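Notebook — clothes sorting and folding, bedroom end
March, started a bit after 9, window side

Carrying on from the last entry. Aim today is to get through the heap on the bed and settle the folding order, so whoever does the Kruger room next isn't making it up as they go. Wardrobe door left open the whole time, saves faffing.

Bedspread is the grid one again. Please keep it on. The squares are the best ruler we've got — fold to a line, turn, fold to the next line. Tried the plain one last month and everything drifted off to one side by the fourth or fifth item.

Order as agreed:
Heap stays left, by the window.
Work in the middle.
Finished stuff right, nearest the wardrobe, then onto the shelves in one go and not one piece at a time.

Shirts first was a mistake. Checked shirt kept sliding about and the collar won't sit unless it's buttoned at least at the top. Put it back on the heap, do shirts last from now on. Stretchy things first, they're quick and they don't care.

Stretchy things: hold both ends, pull out level, let it go flat, then down on the bed. Don't yank. The printed ones look fine under tension and then ping back crooked, so give it a second before laying down. Waistband always to the left, otherwise the stack ends up thick one side. 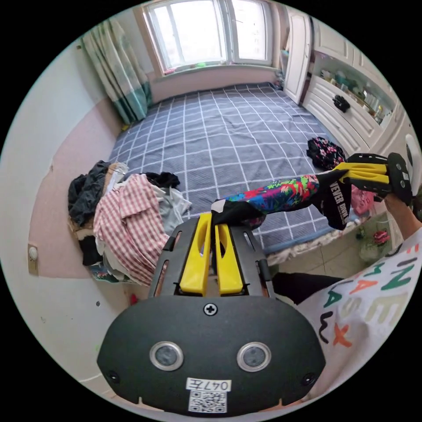

Length is the problem with the long pieces. In half, then in half again gives a lump that won't stand up in the drawer. Thirds is better. Wrote thirds on the card by the door, crossed out the old version. If anybody prefers rolling, roll, but then roll all of them, mixed drawers were the main complaint from the Fluvach lot and I agree with them.

Flowery things — lay face down, sleeves or straps in, fold up from the hem. Thin fabric marks if you press it so just pat. Blacks together. Did try sorting by colour properly and gave up, half of this is six colours at once. Sort by what it is, then dark / not dark, that's enough.

Timing, for what its worth: stretchy pile 12 min incuding two restarts. Would be less if I hadn't stopped to redo the card.

Tea. Back 10.40.

Swim things next. These don't fold so much as get persuaded. Slippery, drawstrings everywhere, linings that come out of the leg by themselves. Method so far:
- lining in first, check both legs
- knot the string loosely, tuck it inside
- lay one leg over the other, seat seam sticks out in a point, tuck that in
- in half towards the waistband, done

They don't go in the drawer. Swim things go with the bag, and the bag lives at the bottom of the wardrobe, so that in July there isn't a hunt. Same goes for goggles if any ever surface.

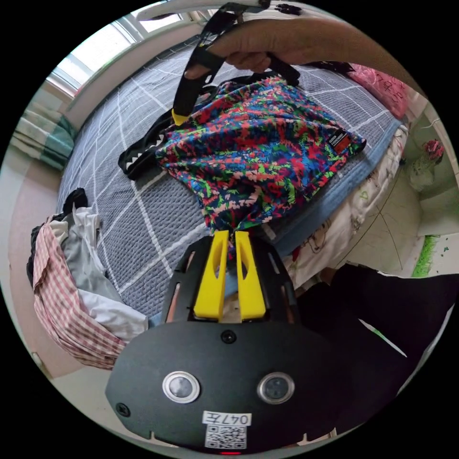
Check bags before anything goes in. Shake out, side pocket too, zip fully open and fully shut once. Last time there was sand in one and it got into everything on the shelf. Straps folded under, not wrapped round, wrapping gets them twisted and then they never lie flat again.

Shorts thickness: 5 pairs is the limit for one layer in the Dratum box, tried more and the lid bows. Could stand them on edge instead. Not tested, someone have a go.

Bedding — not part of this job but it's always in the way. Blanket folded and left on the bed is fine. Cartoon sheet wants to be properly off or properly on, it slides towards the floor every time you lean over and takes whatever's on top with it. Suggest off, over the back of the chair, before starting. Adding to card.

Shelves: bottles and tubs share space with clothes and I'd like that to stop. One leak and we're washing the lot. Need a tray or shallow box, the Drendadden catalogue has one, item 2980 I think, check the depth before ordering as the shelves are not deep. Measure with the door open AND shut.

Not done:
shirts (all)
anything needing a hanger, short of hangers, need 3 more at least
socks, don't ask
labels for the shelf edges, masking tape will do for now

Changes to card so far: thirds for long pieces, shirts last, sheet off before start, swim things to bag. Will copy out neatly when the pen turns up.

Question for the others — do we pair matching tops and bottoms in one bundle, or keep tops with tops? I've been splitting them. Quicker to put away, slower to find in the morning. Write your answer underneath and initial it pls.

Stopped 11.50. Shirts after lunch.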